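Collecting Demonstrations for Folding Jeans with Two Arms
Student project report, Pidutance Robotics Laboratory

1. Task

Our group recorded demonstrations for a policy that should fold a pair of jeans and put it into a basket. The start position is a random heap, and this made the task harder than the towel task of last year.

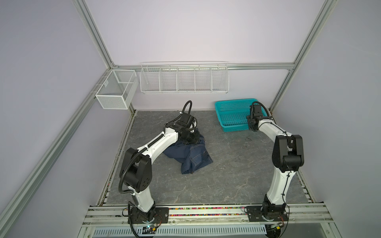 Photo: Zurnix project group, overview camera

Both arms are teleoperated by one student. We recorded 318 episodes in December, and all of them use the same turquoise basket. A wrist camera gives the policy a near view of the cloth, but it sees the garment only in a corner when the arm waits at the side. In such moments the policy must use the other views.
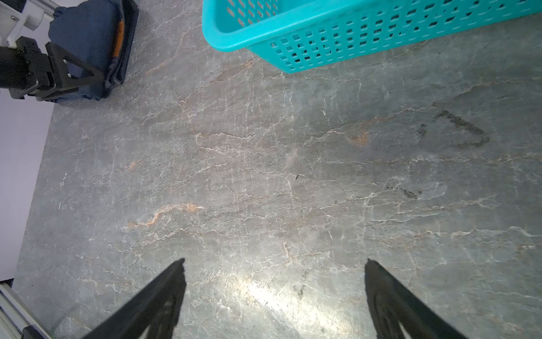
2. Quality of the recordings

We checked the episodes by eye and removed 24 of them. The most frequent reason was blur in the wrist view. Pocket stitching is a good mark for finding the back side of the jeans, so we prefer that it stays sharp. We asked the operators to move slower near the cloth.

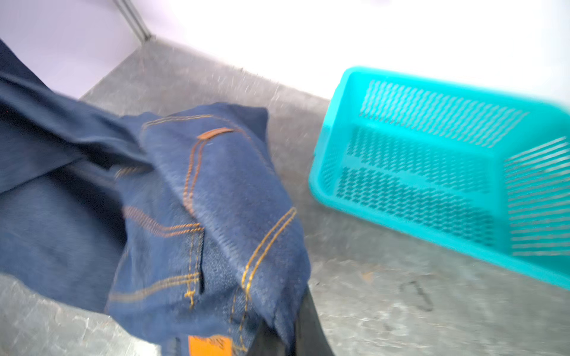
3. Labels

Each episode is divided into 4 phases: flatten, fold, align and place. The border between fold and align was difficult to decide.

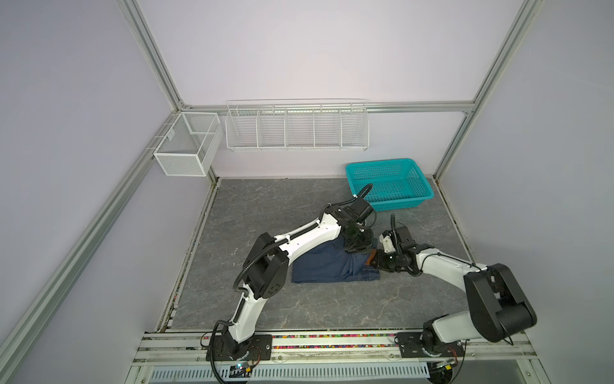

For this reason we wrote a short rule: align begins when the last fold is closed, even if a gripper still touches the cloth. Two students labeled the same episodes again with this rule, and their borders were closer than before.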